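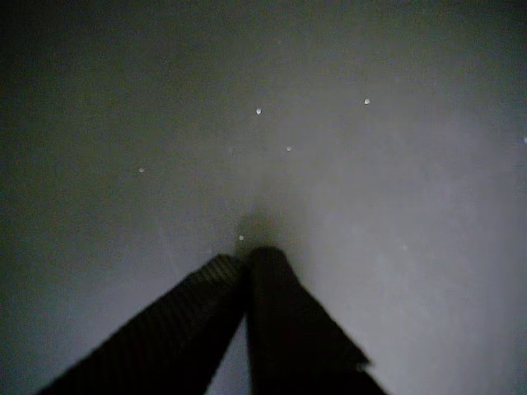
Kumik Song Recordings Project: Interim Progress Report

3 comments | 12 shares

Submitted to the Besano Fund for Recorded Music
Reporting period: the eight months ending in August

1. Summary of the period

The grant supports the transfer, cataloging, and public release of the Kumik song recordings, a body of commercial and private discs held at the Brunow Music Library. The earliest disc for which we have a firm date was cut in 1947. At the close of the period, 419 sides had been transferred and checked against their labels. Cataloging is behind the schedule in our application, for reasons given in section 3. Spending is within the approved budget, and we do not request any change to the total award.

2. Transfers

Transfers are made at the library in two daily sessions, with the second ending at 4:30 p.m. Each side is played once for level and once for capture. A flat, unedited copy is kept as the master file, and a second copy with light noise reduction is prepared for listening. No equalization is applied to the master.

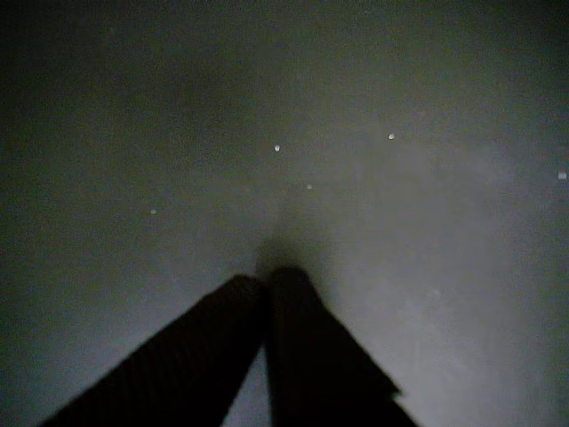 Dark gripper fingers angled together at the tips.

Cracked and laminated discs were set aside in the first month and have been placed in a separate series. They will be assessed by an outside conservator in the next period. The cost of this assessment was included in the original budget under contract services.

The Dogbe deposit, which reached the library after the application was approved, contains 106 sides by singers who also appear in the main collection. With the written consent of the Fund, these have been added to the work plan. About half duplicate titles we already hold, but several are different takes, and one carries a verse missing from the printed songbook.

3. Cataloging and rights

The original plan allowed one catalog entry per disc. Staff found early in the period that this would hide many of the singers, who often changed between the first and second side. Entries are now made by side. The change has roughly doubled the time spent on each disc, and the catalog will be completed one quarter later than planned.

Stage names present a continuing problem. Some performers recorded under different names for different labels, and spellings vary from one pressing to the next. Each entry gives the name exactly as printed, followed by a standard form where there is good evidence for one.

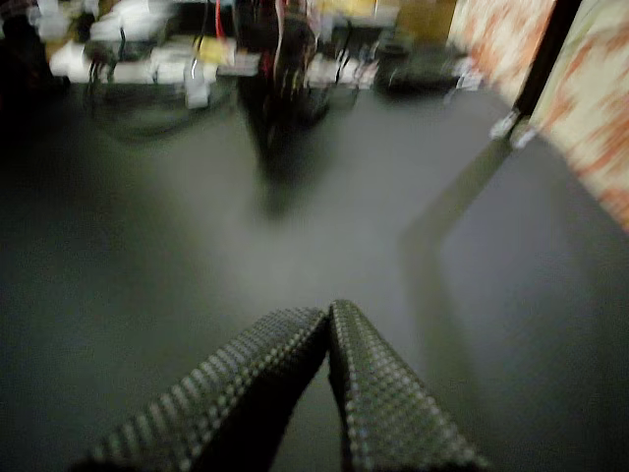 Gripper fingers with a textured grip surface, dark gray floor beyond.

Rights letters have been sent for all songs with a known writer. Replies are being logged as they arrive. Recordings with open questions will be available in the library's listening room but will not be placed online until those questions are settled.

4. Public activity

A listening evening was held in Brunow, with a program of wedding songs and dance numbers drawn from the first transfers. Visitors filled out comment cards, and two families have since offered to lend sheet music. A second program is planned for Besano. It will include live performance of songs for which no playable recording survives.

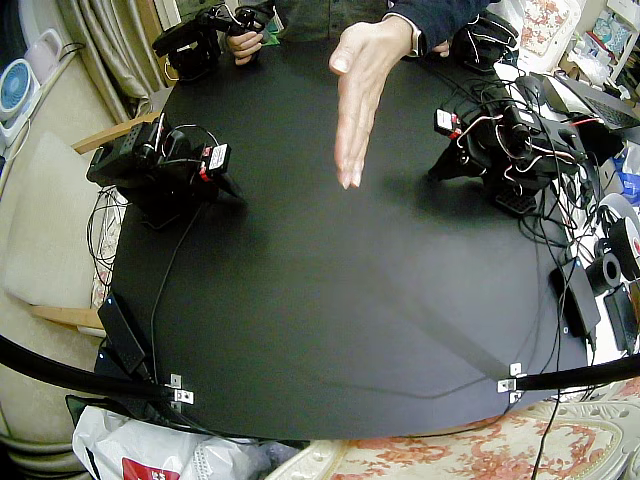
5. Work planned for the next period

- Complete transfers from the Dogbe deposit
- Obtain the conservator's assessment of damaged discs
- Finish side-level entries for the main collection
- Open the first group of cleared recordings to online listeners
- Submit the revised catalog schedule for the Fund's approval

A statement of expenses is attached separately.

Share this report | 12 shares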